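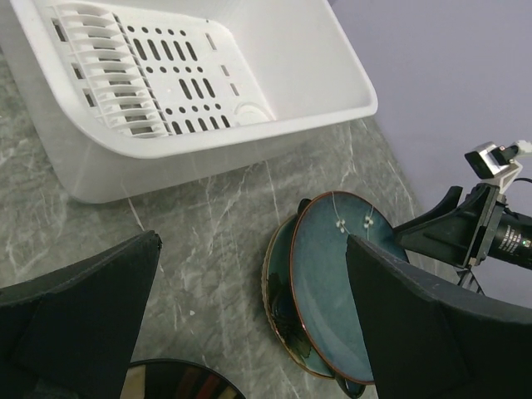

Nalgate to stock two-part dish basin from Patum

December 28, 2018

Kitchen supplier Nalgate has added a white plastic dish basin to its sink and counter range. The basin, made by Patum, has rounded corners and a thick rim, and holds a perforated draining insert.

Plates stand in a column of curved ribs along one side of the insert. The rest is flat, with rows of round holes alternating with rows of elongated slots. Water collects in the basin underneath, and the insert lifts out for emptying.

Product manager Taner Aksoy said the hole pattern was revised in August after a trial in 15 kitchens. "The first version had round holes only, and water sat between them," he said. "The slots shortened the draining time – mostly under cups and bowls."

An initial order of 1000 units will go to 3 Nalgate stores, with the Rendetbridge branch supplied first. Replacement inserts will be sold separately. The plastic carries a 2-year warranty against cracking.

Berkay Coşkun, who runs the Rendetbridge branch, advises against dragging a loaded basin across polished stone. Grit caught under the base can mark the surface. The basin should be lifted with both hands on the rim, or emptied before it is moved.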